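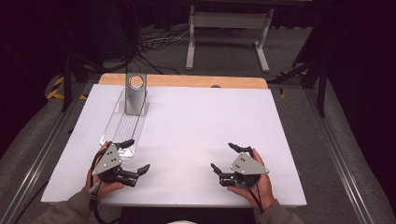
7/28/23, bench 2, Wamness handhelds

OK, so the left gripper dropped out again today, and this time I think I know why! Writing it all down before I forget, and so Peiyu doesn't have to chase me for it.

Short version: it's the cable. Long version: we were doing the bracket job (pick up the bracket, move it over, put it back, repeat until your shoulders complain) and the left finger position froze at episode 317. The right side kept logging like nothing was wrong. The software didn't say a word about it, no warning, no beep, and I only caught it when I scrolled back through the plots and saw a flat line where there should have been a nice wiggle. Everything after that is junk on the left side. I've moved those files to the "bad" folder, please don't train on them!!

What I tried, in the order I tried it:

Restarted the logger. Fine for a few minutes, then flat again.

Swapped the left and right ports on the Hostport box. The fault stayed with the left gripper, so the box is off the hook (sorry Jinlong, I did blame your box at lunch).

Held the gripper dead still and wiggled the cable near the wrist. Bingo. Bend it toward my thumb and the signal goes, let it relax and it comes back. I did that 100 times with the plot open and lost it on 100 of them, which is the most repeatable thing I've measured since March.

My guess is a broken conductor right behind the connector. When you turn your hand over to reach the far side of the table, all the pull lands on that one spot. Haven't cut it open yet. Ruoxi wants to see it first and she's out until tomorrow, so the cable is in a bag on my shelf with red tape on it. DO NOT put it back in the spares drawer, that's how we got the last one.

The part that bugs me more is the silent freeze. If a reading doesn't change at all for 750 ms while the hand is moving, the logger should stop and yell. Musyoka says it's a small change on the Qin branch and he'll look at it. I'd also like it to refuse to save the episode, but Lærke thinks that will drive everybody nuts during long holds, and she may be right. We argued a bit and left it at yelling.

Still to do: fit the new cable with a proper loop and a clip so the wrist can turn freely, check the right one for the same thing (same batch, I bet), redo the lost episodes. And ask Zundel if they sell the softer cable by the meter.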